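Notes for the serial drama unit, handout 4. I typed these up after class because half of you were still scribbling when I wiped the board, and my handwriting's no help to anyone.

## Why soaps don't end

We started with the obvious question: how does a story run for decades without running out? My answer is that a daily soap is built like a street. People move in, people move out, somebody's cousin turns up with a suitcase, and the street is still there. In *Filtville*, our main text this term, the writers had 148 episodes in the first year, and I'd argue only a handful of them finish anything at all.

Watch for the **A, B and C stories**. The A story gets the big scenes (the wedding, the fire, the paternity test). The B story is simmering and will be next month's A. The C story is usually two people in a kitchen talking about a casserole, and it's my favourite, because that's where the writers hide things!
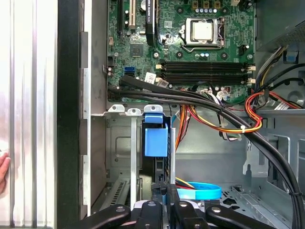 One of you asked whether the C story is just filler, and whether a viewer could skip it and still follow the show. You could follow the plot, sure. You'd miss why anybody cares about it, though. Go back to the bakery scenes in *Filtville* and listen for the first mention of the missing ring. It's tucked into a chat about rye flour, weeks before anyone goes looking for it.

## The Friday problem

Every writers' room has its own name for the end-of-week cliffhanger. We're calling it the **hook**. Things to notice:

- who's in the last close-up, and do they speak?
- does the music come in before or after the bad news
- how long the next episode makes you wait before it picks the thread up again

*Maglaya* is terrific at that last one. It'll leave a man on a ledge and come back with a full scene about school fees.
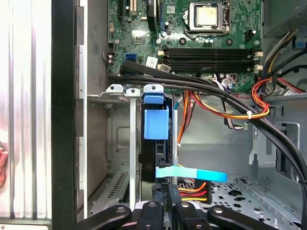 *Pluvby* does it the other way and opens right on the answer, which feels generous until you realise the answer has raised two worse questions. I know some of you find it exhausting. I do too, by March, but I keep watching.

## Recasts and returns

A recast is when a new actor takes over a role. A return is when the character comes back, very often from the dead. *Redard* managed both at once in episode 597: new face, same dead husband, and his wife recognises him across a crowded ballroom without blinking. Have a think about what the show is asking of its audience there. I reckon it's a kind of handshake. 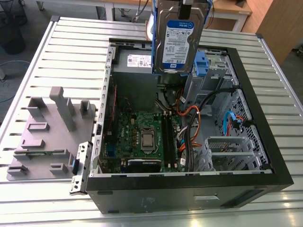

*Hard drive and open Dell tower.*

## For next class

Watch *Redard* episode 74 and chart the A, B and C stories on one page. Point form is fine. Bring it on paper, please, as we'll be swapping them around the room.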